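Plaltel Annex, Room Use and Fit-Out Group
Minutes, January meeting

Present: Johanna Haslinger (chair), Rok Matić, Doina Stojanović, Halldóra Ladefoged (minutes)
Apologies: Dušan Georgiev
Start: 14:05

1. Previous minutes
Accepted with one correction. The annex floor area in item 3 should read 1085 square feet.

2. Wall shelf and round table
R. Matić reported on the furniture in the white room. The long white shelf stays on the wall at its present height. The round black table with white marble veining is kept as a side table, with the black office chair beside it. The router under the table is to move to the shelf once a longer cable has been bought. Bottles are to be cleared from the furniture at the end of each session. 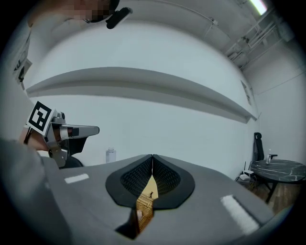 Doina Stojanović objected to putting the router on the shelf. The shelf was bought for storage, she said, and a cable run down the wall would be in the way of anyone wiping it. She would prefer a bracket under the tabletop. R. Matić to price both. Decision held over.

3. Ceiling
The pipes and conduits remain exposed. Boxing them in was quoted by Ivanov at 3314, against a remaining budget of around 1000. Not pursued. The fluorescent fixture is to be checked for flicker before any replacement is ordered.

4. Walls
The white walls and ceiling are to be kept white. Repainting will start under the ledge, where the underside lies in shadow and missed patches are hard to find. J. Haslinger asked that the painter use a work lamp there. Ledge to be masked, not removed. Paint code to be taken from the Vurnelmont order and written on the store list.

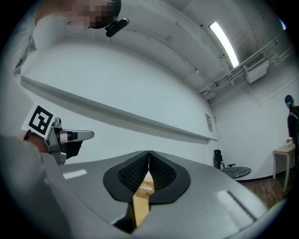

Eltport, January

Note added to the minutes after circulation. D. Georgiev has read items 2 to 4 and agrees with them, except that the masking tape on the store list is 19 mm and he considers this too narrow for the ledge. A wider roll is to be ordered with the paint.

5. Floor
Wooden floor to be swept before work starts and covered during painting. Felt pads to be fitted to the table base if it marks the boards.

6. Actions
R. Matić: prices for cable and bracket; light fixture check.
D. Stojanović: floor covering, felt pads.
H. Ladefoged: paint code, tape order.

Closed 15:10. Next meeting when the prices are in.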